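I finally got my sourdough rye right this May, and I'm so happy about it that I have to write it all down before I forget what I did!

The starter came from Raymonde Caron, who has kept hers going for 28 years and feeds it nothing but dark rye. Mine used to be a sad gray paste. Hers climbs up the jar like it has somewhere to be — I had to put a plate under it the first night.

My loaf is 1000 grams of flour, 200 of them whole rye, and a spoonful of caraway that I toast until the whole kitchen smells of it. I fold the dough before supper, go for a walk, fold it again and leave it on the counter until bedtime.
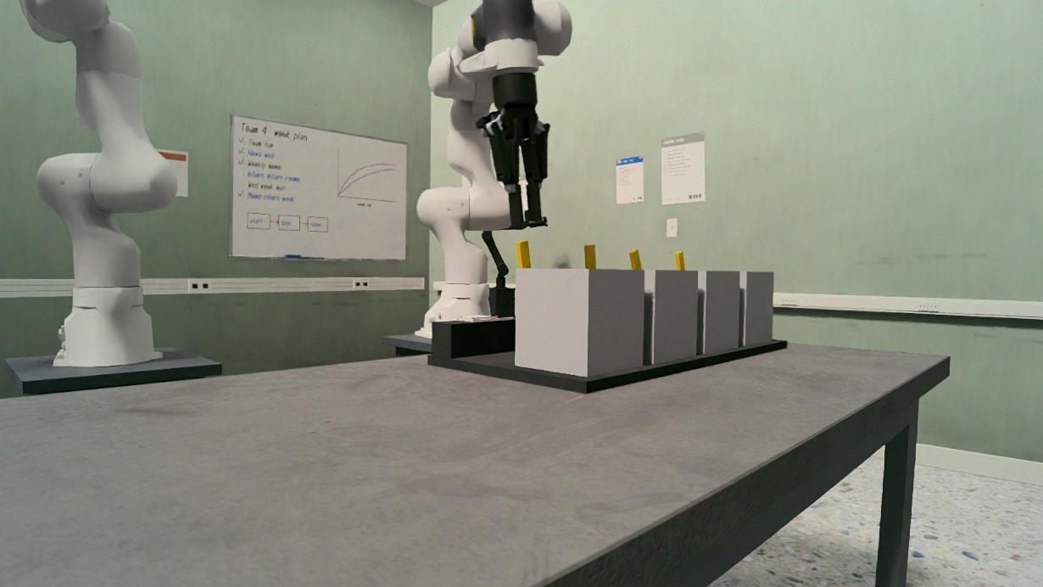

Can you bake it the same evening? You could, but a night in the fridge gives it so much more flavor, and the cold dough is far easier to score.

I bake it in the old lidded pot at 7 in the morning, still in my slippers. Then comes the hard part, leaving it alone until lunch (I've cut into it early twice and got gummy slices both times). With salted butter and a bit of sharp cheese it's wonderful. Next I want to try it with walnuts, and maybe a little molasses.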